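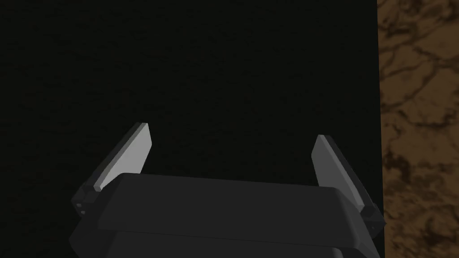 November, Cinska bench log

Started 7.40 pm, finished late. All of tonight was in the kitchen scene, no power to the real arms. The left shoulder bracket on Bevo is still off for redrilling so there was no point switching anything on.

Where things were left last time: wrist cameras added in the sim on both arms, mounted on the same offset as the printed brackets, but the views were upside down on one side. That was a sign error in the mount file. I had fixed it on the left and copied the old block for the right. Both now come up with the fingers pointing away from the camera, same as on the bench. Changed it in the Paju config too, so don't edit the exported file directly or it will be overwritten the next time someone runs the export.

Finger opening. The gripper model from Kedine opens wider than ours does. I left the model as it was and capped the command in our own driver, so the cap applies to sim and hardware alike. If you swap the fingers, the cap is in the driver settings under jaw limits. Padding on the real ones still needs regluing on the right.

Next was getting both arms up in front of the green panel without the elbows fouling the top of the body. The planner kept finding a path that folded the left arm in tight against the body shell. The collision mesh for the shell was the cause. It had been simplified down so far that the curve at the back was cut off flat, and the planner was using space that isn't there on the real machine. Rebuilt it at 2,000 faces. Planning is slower but the paths look like something I would let it do with the power on.

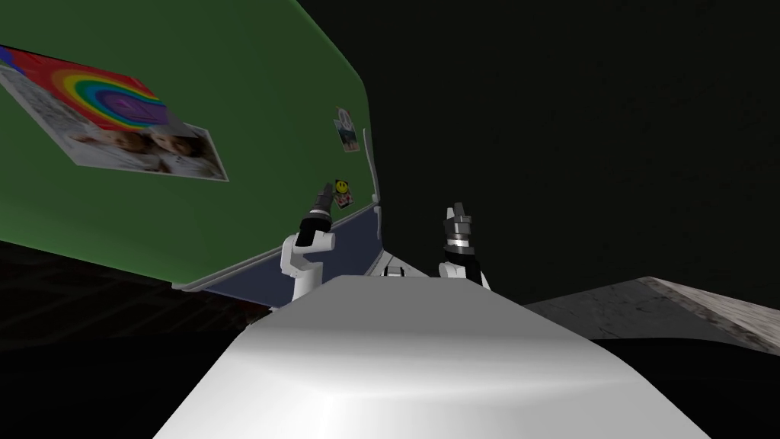

Both arms raised, left gripper toward the green panel. New body mesh loaded.

With the new mesh the left arm takes the outside route. The right one doesn't have much to do in this task yet, so I parked it upright, clear of the panel. It will need a proper rest pose later. At the moment the park position is just joint values typed in by hand.

Lighting. The far side of the room renders nearly black from the head camera. I had a go at raising the ambient level and it washed the green out, so I put it back. Leaving it dark for now. The left side, where the work is, is bright enough for the matcher.

The matcher is what took the rest of the night. The idea is to use the pictures stuck to the panel as reference points, so the arm can correct itself when the base isn't parked quite square. At home we will never get the base in the same spot twice. From the head camera the smiley is small and the matcher only picks it up some of the time. The wrist view does much better, because the smiley fills a good part of the picture by the time the arm is up close.

First run on the wrist view gave 195 matched points, and a fair few of those were on the marbled floor. The vein pattern repeats enough to fool it. 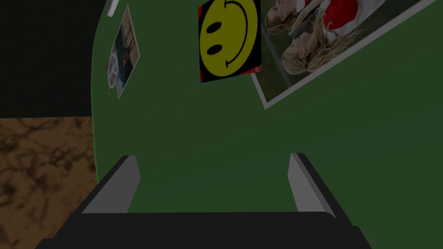 I masked out anything that isn't green or sitting on green, which got rid of the floor points. Second run gave 703 with the threshold lowered, nearly all on the pictures. The plain part of the panel gives it nothing, as expected. The black of the palm was also getting a few points along its edge, and those move with the camera so they are useless. Added a fixed mask for the gripper. It has to be redone if the camera bracket changes.

One thing to watch – the pictures come out at odd angles in the wrist view, and the matcher's rotation setting was off by default. Turned it on. It is the third checkbox down and it does not save with the profile, so check it every time until I find where it is stored.

Ran the approach 4 times with the base nudged to a different spot each time. Three ended up where they should. The last one stopped short and reported a joint limit on the left wrist. I haven't looked into it. Log is saved in the shared folder with the others.

To do:

Left wrist limit, compare the model against the datasheet
Proper rest pose for the right arm
Print the smiley and tape it up on the workshop door for a real test
Reglue right finger padding
Redrill shoulder bracket, the 5 mm bit is blunt, bring one from home
Put the heater back in the storeroom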